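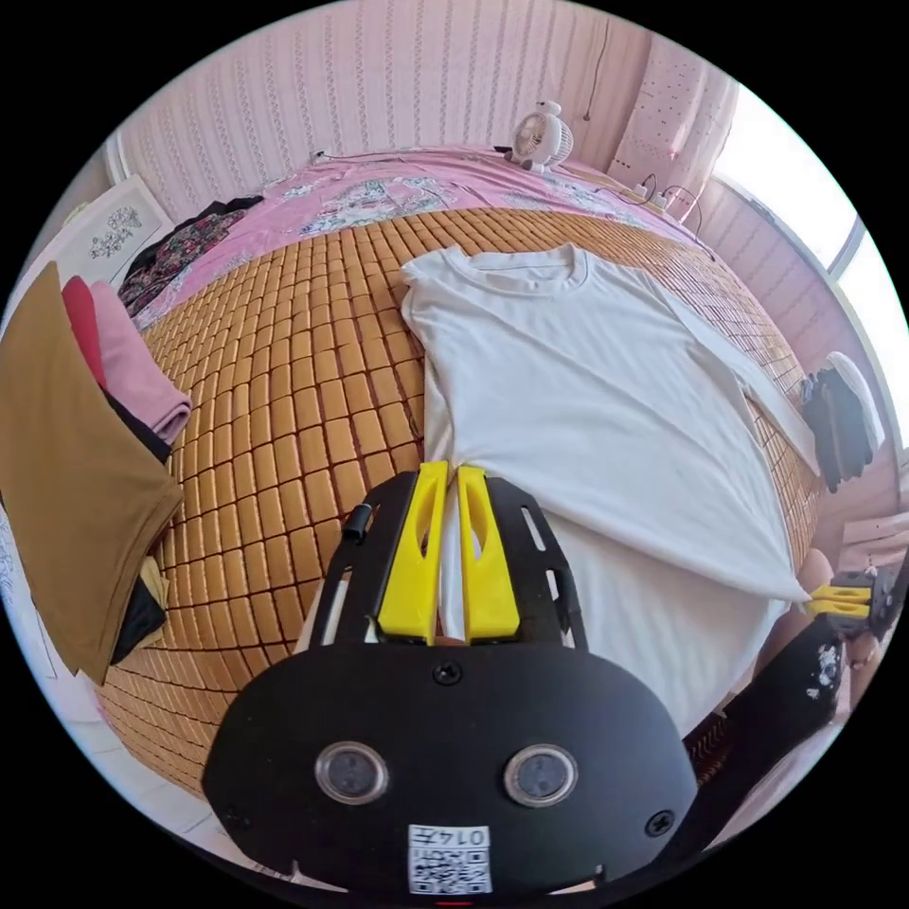

Figure 2. White long-sleeved T-shirt laid out on a bed, on a mat of small square tan tiles.

Home | Issues | Authors | Search
March 17, 2023 — Jyoti Jaiswal, Devendra Semwal

4.2 Shirt care in shared homes

Diary entries covered 1,217 washes. White tops were washed after one wear in most homes, dark ones much later. Smell was the main reason given, stains second. Over 400 entries left the reason blank — dropped from Table 2. Line drying more comon in September, see Mathur's notes on rain days. Ironing rare.

Contact the editors | © 2023 Khurana Papers | Back to top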